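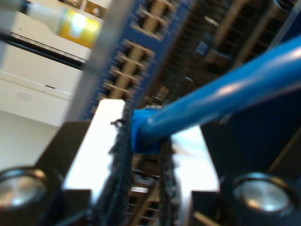 White plate, with a dark bracket and silver bolt head on either side.

Kasley Allotments Water Project
Second progress report to the Cloro Fund
Prepared by Uliana Koval, project lead
Aug 30, 2024

Where we are

The first part of the work is finished and the second part has started later than planned. Rainwater is now being collected from the roofs of the store and the old potting shed and held in tanks at the top of the site. The lower field, which we call Givumau after the name on the old estate map, still has no supply apart from the single tap by the gate. Plot holders there are carrying water by hand, as they were when we applied.

Work done since the last report

The gutters on the store were taken down and replaced along both sides. The ones on the potting shed were sound and only needed new brackets and a clean. Antoniuk delivered eight tanks in two loads, each holding 700 litres. One arrived with a cracked lid and they swapped it the following week without charge.

The ground behind the store was softer than we thought. We had meant to stand the tanks on paving slabs laid on sand, but a trial slab sank at one corner after a wet weekend, so we dug down further and put in a bed of compacted stone. This took an extra fortnight and used most of the money we had set aside for surprises. The tanks have been level since then and we check them after heavy rain.

The tanks are joined at the base so that they fill and empty together. There is a stop valve between each pair, which means one pair can be drained and cleaned while the others stay in use. The overflow goes to the ditch on the north side. The council's drainage officer came to look at this and was content with it, and her letter is attached as Appendix B.

Use of the water so far

Plot holders on the upper field began using the tanks in early summer. They fill cans from two taps at the front. Hoses are not allowed on the tanks, and this rule was agreed at the site meeting before the taps were opened. There were complaints about it in the first dry spell, mainly from people growing squash and runner beans, and we have said we will look at it again over the winter.

The tanks ran dry once, for nine days. During that time everyone went back to the mains tap. When rain came the tanks were full again sooner than we expected -- the potting shed roof brings in more than its size suggests. Mains water use for the quarter was down by 30 per cent on the same quarter last year, going by the meter. It was a wetter year, so we do not want to claim all of that for the project.

The water has some leaf dust in it and one person reported a smell. We have fitted a finer mesh at the downpipes, and signs on both taps say that the water is not for drinking.

The lower field

We need to run 70 metres of pipe from the tanks down to Givumau. The route crosses the track that the neighbouring farm uses, and we could not dig there until harvest traffic had stopped. The farmer has now agreed dates with us. The trench will be dug by a contractor with a small digger and the pipe laid by our own members under supervision.

The slope should give enough pressure without a pump. We tested this with a borrowed hose laid on the surface and the flow at the bottom was slow but usable, around a minute to fill a can. A wider pipe than the one in our first plan would help, and we have priced it. The difference can be met from the saving on the gutters, and we would like your agreement to move that money across.

Spending

Spending to date is within the grant. Groundwork is over budget and guttering is under. The full table is in Appendix A with copies of the invoices. We have not yet claimed anything for the trench.

Next steps

The trench and pipe are planned for October, weather permitting. The two lower taps will go in straight after, and the whole system will then be drained down before the first hard frosts. We had hoped to run a session on mulching and watering for new plot holders this summer but did not find a date. It will now be held in the spring.

Decisions we need from you

Please confirm that we may move the guttering saving to the pipe budget, and that the end date for the grant can be put back to cover the lower field work. A reply by the middle of next month would let us order the pipe in time.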